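Illetier and Khoo sign a truce, and the vote slides to October
Wednesday, September 8, 2021

I got into Stosard late last night, and the first thing anyone wanted to talk about was the signing. The two river districts, Illetier and Khoo, have put their names to a ceasefire that covers the whole length of the Kevlow road. It took 411 days of talks to get there, and I've sat through more of them than I'd like to admit.

The basics are pretty simple. Armed groups on both sides pull back from the road, the checkpoints come down, and the district election planned for this month moves to October. Fighters who turn in their weapons can register to vote like anybody else.
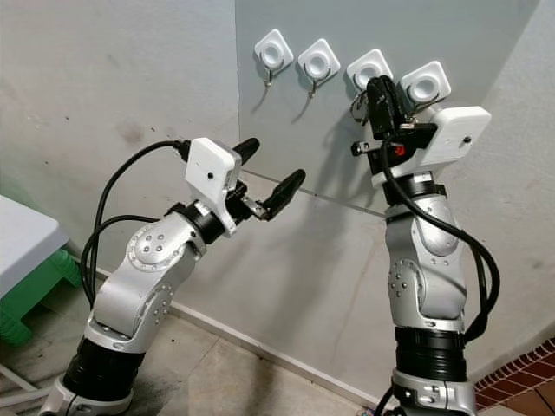 What's in the deal

The text is short, two pages plus a map. Roughly 200 fighters are supposed to report to the registration sites in the first week, and the rest have until the vote. Loredana Marchetti, who led the mediation team, told me she'd wanted a longer window but took what she could get. "They were ready to sign on Monday and I wasn't going to send them home to think about it," she said.

She looked tired. She also had three phones going at once, so I let her get back to them.
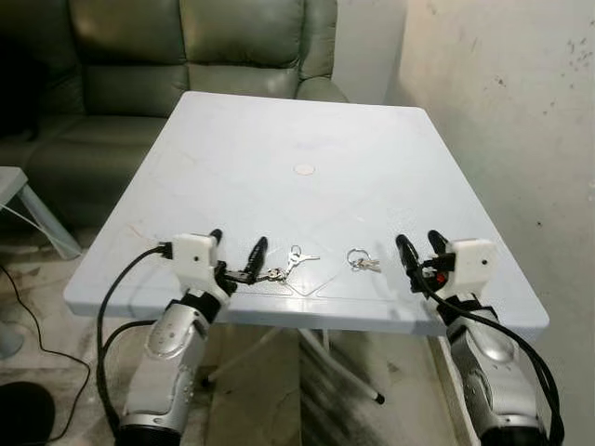
A folding table with a small round disc near the middle of the top.

The part people are arguing over is the voter roll. It was last updated before the fighting started and lists 2058 names in Illetier, and plenty of those families have moved across the river. Khoo's side says they should vote where they sleep now. Illetier's side says they should vote where they're listed — and neither side budged, so the agreement leaves it to the election office.

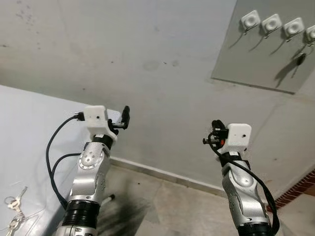 That office has 2 full-time clerks! I stopped by this morning and one of them was already on the phone about ballot paper. She figures they can hold the October date if the road stays open and the new roll is settled soon, but she wouldn't bet lunch on it.

I asked a few shopkeepers near the bus station what they made of it all. Most were glad about the checkpoints (flour has been crazy expensive) and a lot less interested in the election. One man said he'd vote if the bus was running.

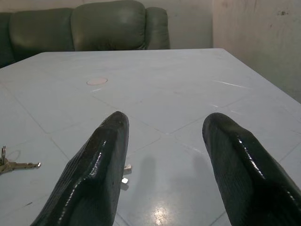

Two black gripper fingers over a pale blue-gray table.

The first registration site opens Friday on the Khoo side of the bridge. I'm planning to be there when it does, and I'll post again once I've talked to the people coming in.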